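Filed under: RV Trips > Planning & How-To

How to Plan a Lake Weekend in Your RV Without Losing Your Mind

My first lake trip in the rig was a mess. I booked late, forgot the water hose, and ended up parked sideways on a slope eating crackers for dinner (the fridge wouldn't run on that tilt!). I've done Skasonwood every November since, and I've got a system now.

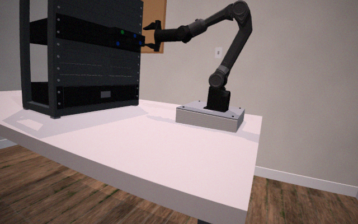
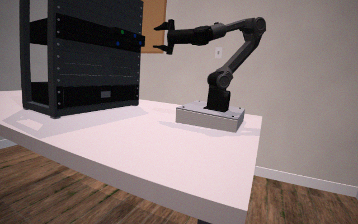
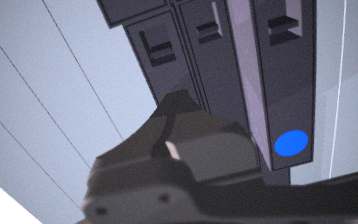
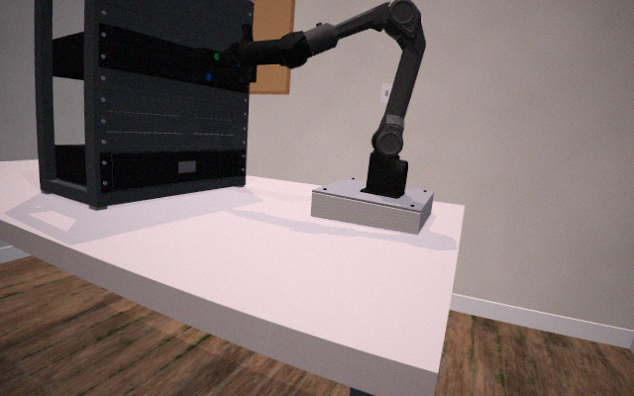
Step 1: Pick your side of the lake. The Grundero side has the bigger sites and the paved road in. The Pai side is prettier, but the last couple of miles are gravel and the turns are tight. If you're over 40 feet, go Grundero and don't argue with me.

Step 2: Book the site, then read the small print. Look for the pad length, whether it's back-in or pull-through, and which side the hookups are on. I once needed 2 extra hoses to reach a spigot. My favorite is site 13, and yes, I'm a little sorry I just told you that.

Step 3: Check your route for low bridges and grades. Busik Pass tops out at 2883 feet, which doesn't sound like much until you're coming down the far side with a full fresh tank. Fill up at the campground instead and use a low gear on the way down. My neighbor Raed Chamoun rides his brakes the whole way and you can smell him arriving.

Step 4: Pack for cold nights. Even when the afternoons are lovely, it drops fast once the sun gets behind the ridge. I bring a heated hose, an extra propane bottle and way too many blankets.

Step 5: Get there by 3 p.m. You want daylight for backing in and leveling. Level side to side first, then chock the wheels, then unhitch and do front to back. Hook up the power last, after you've tested the pedestal.

Step 6: Get on the water early. The wind picks up after lunch and paddling home against it is no fun at all. I like to launch right after coffee, when the lake is still flat and the only other people out are fishing.

Quiet hours start at 10 p.m., and they do come by and knock if your generator's still going.

Recent posts
Leveling Blocks: Which Ones I Kept
Five Easy Dinners on One Burner
Draining Your Tanks Before a Freeze
Skasonwood With Dogs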